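June, notebook 3, afternoon

Marker tracking, hand-held grippers. Went back to the dropouts Hortensia found in the plant task. The pose of the right gripper jumps whenever the cube turns edge-on to the head camera, and the filter then takes four or five frames to settle. Out of 481 frames in the test clip, 169 had only one face detected on that cube.

With one face the solver can flip between two answers. Tidevby keeps whichever has the lower reprojection error, and near the leaves that is often the wrong one. 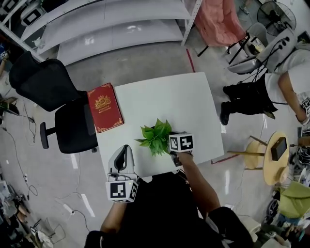
Changed it to keep both candidates and pick the one closer to the last filtered pose, unless the gap is more than 13 frames, in which case it starts again. Flips on the same clip are down to two, both straight after a restart.

Left gripper unchanged, it was fine before.

To do: rerun the full set (3,467 clips) overnight on Plattner. Lizeth wants the raw candidates logged as well, so check disk space first. Cube offsets in the config are still the old ones.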